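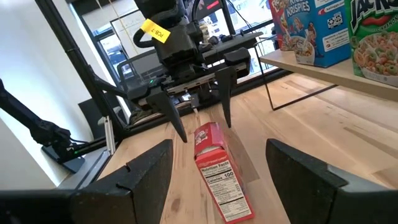
How to prepare a pick and place demonstration for an open day

At Stenelgate we open the robotics room to visitors twice a year, in spring and in November. I have prepared the table demonstration for several of these days, and I wrote down my steps so that Nuria Beyene and others can repeat them. The task is simple: one arm takes a small cereal box from the table and gives it to another arm. Visitors understand it at once, also the children.

What you need

- The arms, already mounted on the table and calibrated
- Small single-serve cereal boxes, full and closed
- A shelf at the side of the table
- Paper tags and a marker
- The program "Clavau", version 22 or newer

1. Choose the boxes

Take single-serve boxes with straight corners. A box which was squeezed in a bag will lean, and then the fingers touch it too early. Strong colours are good. Red is easy to see on our wooden table, for the visitors and for the vision program too. Keep the boxes you do not use on the shelf, with the front turned to the people.

2. Stand the box upright

Put the box on its short end, in the space between the arms. Do not put it close to the edge of a plank. I make a very small pencil mark on the wood, so each round starts from the same place.

3. Write the tags

Each gripper which visitors will see from near should carry a tag with its number. Ours are yellow paper, written by hand, for example PCB-7. When something goes wrong you can say "stop PCB-7" to your colleague, and it is much faster than to explain which arm you mean. Write big letters.

4. Lower the gripper slowly

Start the program in step mode and bring the upper gripper down with open fingers. Stop when the tips are just over the top of the box. Look from the front and then from the side. If one finger hangs nearer to the box than the other, correct the wrist before you continue. Check also that no cable hangs where the fingers will close.

5. Close and lift

Set the closing force to the lowest value and raise it little by little. Thin card bends easily - I have spoiled many boxes by being impatient. Lift only a few centimetres the first time, wait, and put the box back.

6. Run it with people in the room

Lensa Bogale speaks to the visitors and I stay at the stop button. We agreed on this after the open day in Zerelness, where I tried to do both and did neither well. Tell the people when the arm will move, before it moves. Leave a pause of 2 seconds after the box is lifted, this is when they take their photographs.

If the box falls

Press stop, wait until the arms are still, and stand the box on the pencil mark again. Start from step 4. If it falls again, take a new box from the shelf.

The settings file is saved in the Berhe folder under the number 3662. Please make a copy before you change it.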